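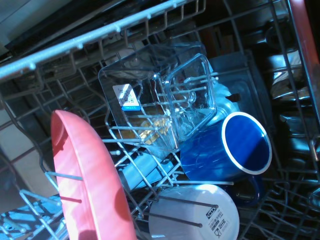

A plate, cups and a food container in the top rack. Dish loading is covered in part two of the new house rules.

I've been waiting for somebody to write rules for kitchen robots that a normal person could read over coffee, and on June 19, 2024 we finally got some! Larnik put out its home handling guide, all 11 pages of it, and I read the whole thing twice (the second time with a pencil).

It's a good-practice guide, so there's no law behind it and no stamp to put on the box. Kondow and Prokgate have both said they'll follow it in their test kitchens. Tazi is still thinking it over and wants the section on glassware made shorter.

Most of the fuss at the launch was over speed. The guide says an arm working next to an open dishwasher should move its hand no faster than 100 millimeters a second if there's a person within reach, and 600 once everyone has stepped back. I asked Grethe Kirkegaard, the lead editor, if that wasn't painfully slow, and she laughed and said yes, for the first week, and then you go do something else.

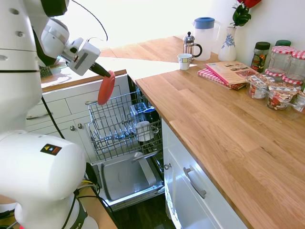

Issue 90

She's fondest of the part on plates, and I can see why. A plate has to be held by the edge, kept low over the rack, and let go only when the arm feels the wires taking the weight. If the arm can't tell, it's supposed to stop and hold on, and the person in charge decides what happens next. No dropping it and hoping for the best (which is pretty much how I load mine).

There's also a page on the room itself, and I liked that one more than I expected to. Rack all the way out before the arm starts. Cables kept clear of the door. The stop button goes where you can get at it without leaning across the machine, and anyone helping out gets shown where it is before they touch a single cup.

What I missed was anything on knives. Grethe told me they had a draft and couldn't agree on it, so sharp things are simply out for now and you put those in by hand. She's collecting comments through the end of June, and she'd love to hear from people who run an arm in a small kitchen, where stepping back means stepping into the hallway. I've sent mine in already. It was mostly about soup bowls.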